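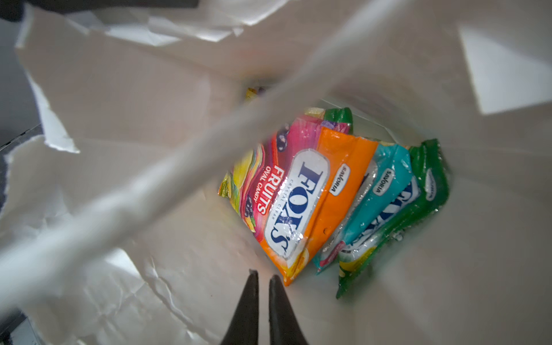

White paper bag, inside, with the sweets at the bottom. Fox's Fruits oval candy in the middle.

Packing notebook, February, Sunday, started after lunch

Today is the paper bag with sweets. I write everything down the same afternoon, because last time I waited until the next morning and then I could not read my own arrows.

The bag stood upright on the bench, open at the top. I only wanted to know how the bag behaves when small packets go in and out of it many times. Yaowalak asked for this before she orders more bags from Meesuk for the spring gift sets. The question is simple: is a plain white bag good enough, or must we pay for the thicker one from Posisard.

About the mouth of the bag. The opening is in a bad condition. The edge has torn places, and in one part the paper is crushed and folded over itself. I don't know at which moment the tears came. I should look at the rim after every turn and write it, and I did not do this. Next time I will put a pencil mark on each tear when I find it, with the number of the turn beside.

The walls have creases also, but some parts are still smooth. The inside colour is more cream than white, which Malathi noticed and I did not. She says the customer will never look at that. I think the customer looks exactly there, when she puts her hand in for a sweet. We did not agree and we had tea.

About the sweets. The Fox's packet is the largest one, and it has a good wrapper for our purpose. It is pink and yellow and red with dark berries on one side, and strong orange on the other, with the name in blue on a white oval. Even when it lies crooked in the bag I can read FOX'S. The small words CRYSTAL CLEAR I can read only when I bend down to it. For the gift sets I would like the biggest packet to have a wrapper like this, easy to find by eye when you look in from the top. Prapai wants everything in one colour, to match the ribbon. I said that I will write her wish here, so it is written.

They rest on the bottom, and the bottom is flat, that is good. With the old bags from Plosetti the bottom made a point and everything went into one corner. The customer then thinks she has received half of what she paid for. A flat bottom is worth more to me than a thick wall.

Light. In the bag it is darker than you expect, also with the bench lamp on. One flap of paper at the top takes all the light and becomes very bright, and the inside near it looks dull. I moved the lamp a little to the left and afterwards to the back, and I was not satisfied with either place. Noemi suggests a sheet of baking paper before the lamp to make it soft. I will try this if there is still baking paper in the cupboard.

Prices, from the list that Trinidad left on the shelf:
Meesuk white bag, sold in packs of 500
Posisard thick bag, sold in packs of 600
Both need 7 working days to come.

Trinidad has written "ask again" beside the Posisard line but she did not write what must be asked. To check with her.

To do:
- Take 2 new bags and fold the rim once to the outside before filling. I believe a folded rim will not tear so quickly.
- Write the turn number for each tear.
- Try the same sweets in one Posisard bag, same bench, same lamp.
- Ask Vilter if their paper ribbon can go through the rim without making a hole.
- Buy sweets. The tin in the office is for visitors, please do not take from it for the tests.

Later, same day, quarter to five. Yaowalak came and pressed the rim with her thumb and said it is too soft for her. She would still like to see the folded one before she decides. I left the bag on the bench with the sweets inside, so please do not tidy it away, and please do not eat the Fox's, I need it for the comparison with the thick bag.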